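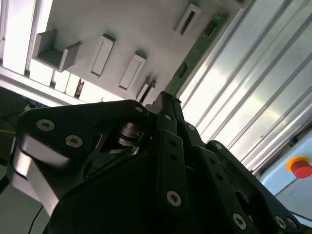 Underside of the white panel – holders
May 13, 2022

Carried on with the storage under the white panel at the Triltetti bench. The rectangular holders are on the underside now, all white like the panel. Standing up you hardly notice them. From underneath you see straight into the open U-shaped one, two side walls and a flat base, and it is in shadow inside, so whatever goes in there should be something you can find by feel.

The original plan from February was to put everything on top of the panel in trays. We dropped it after the trays kept getting pushed to the back. Thilini Ranasinghe suggested using the underside for the small things we reach for all day and leaving the top clear for paper. Her sketch is taped inside the back cover of this book. Ignore the dimensions on it, they are from before the bench was moved.

Clear height from bench top to panel is 81 cm, measured at the front edge. I didn't measure at the back and the floor there is not level, so check before cutting anything to fit.

Fixing

Used the Imeck pads, not screws. The panel is too thin for the short screws we have and I don't want points coming through the top. Wiped everything with alcohol first, let it dry, pressed each holder up by hand for 2 minutes. The packet asks for a full day before loading and I'm going to follow that this time.

Marked positions in pencil before sticking. Pencil on the underside does not rub off well with a dry cloth. A damp one with a drop of dish soap is better.

The Zosow tape left over from the last job is no good for this. I tried it on a scrap piece and the scrap was on the floor after about 3 hours with a roll of solder hanging from it. Fine for labels. Have moved it to the label drawer so it doesn't get used for anything heavier.

What goes where

Not settled. My list as of this afternoon:

Open U-shaped holder: pencils, the short steel rule, scribe. Scribe point inward please.
Other holders: hex keys, tweezers, the flat file, spare blades in their case.
Not under the panel at all: calipers, anything with a battery, anything liquid. The small oil bottle stays on the shelf by the door.

Thilini would like the hex keys nearest the front because she uses them most. No objection from me, but the long-arm set will stick out and catch sleeves. Either we keep the long set in the drawer and put only the short ones up here, or we turn them sideways. Try it and write down which is less annoying.

Labels

Put them on the front edge of the panel, not on the holders. A label on the underside can only be read by crouching. Black on white, the larger tape size. Leave 2 mm above and below the text or the cutter clips it.

To do

Load test with the hex keys first, one holder at a time, and leave overnight.
Look at the pads again in the morning for any lifting at the corners.
Ask Ranasinghe whether the second bench gets the same layout – if yes, order more pads before drawing anything up.
Find the missing lid for the blade case.
Clean the rest of the pencil off.

Packet with the remaining pads is in the top drawer, left side, under the sandpaper.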